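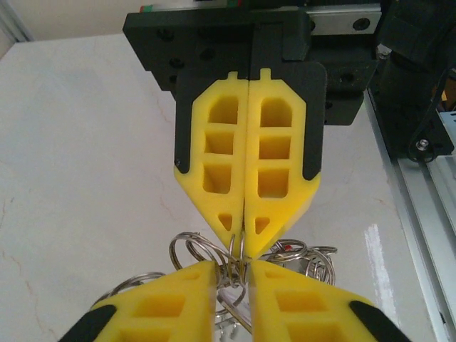
Home Diary Allotment Reading Archive Contact

Filed under: Family papers, Slow projects

February, a little after six in the morning

Woke up early again and went back to Grandad's letters. I am up to the end of the second box. The typed index has 1,291 entries now, and the third box is the fat one, with the Catterall years in it. Evie Dunmore at the record office told me to stop trying to put them in date order before I type them, and she was right. I type whatever is on top and sort afterward on the computer.

Last night's batch was mostly from his first winter in Pridcombe. He wrote to his sister every week and complained about the same boarding house each time. The eggs, the stairs, a window that would not shut. Then one page in the middle where he says he has met a girl at the library who reads the newspaper standing up. I read it three times. My grandmother read the newspaper standing up until she was eighty-eight, at the kitchen counter, with her coat on if she was going out later.

There is a word I can't make out in that letter. It looks like "Stulis," and he uses it again two weeks later, as in "went to Stulis with the others." It could be a café or a man. I wrote to Ryan Holroyd, who grew up there, to see if he knows it. He answered within an hour that his mother would have known and he doesn't.

Coffee, toast, the heel of the rye loaf. Rain until nine.
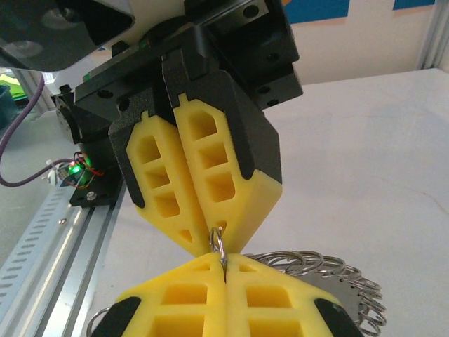

Afternoon

Walked to the post office with the envelope for Beverley Bainbridge. She is the cousin on the sister's side and she has the other half of the letters, or says she does. I copied 15 of ours for her as a gesture. Postage was more than I expected. I asked her to look for anything from the spring, when ours stop for two months with no explanation. He may have gone home. He may have just been lazy.

Bought folders on the way back, the acid-free kind, and they were out of the large ones again. Kelly Naylor says to order them by the case and split it with her, so I will probably do that. She is doing her church's registers and goes through them faster than I do.

Typed from two until half past four. Eleven pages, most of them about a coat he wanted to buy and did not buy. My left wrist hurts. The chair is too low and I keep meaning to fix it.

Evening

Aqeel Mirani called about the reading group. He wants me to read a few of the letters out loud at the next one, ten minutes at most. I said I would think about it. I would leave out the part about the library, at least until my aunt has seen it.

Soup from the freezer. Third box tomorrow, if I can get the lid off without tearing the label.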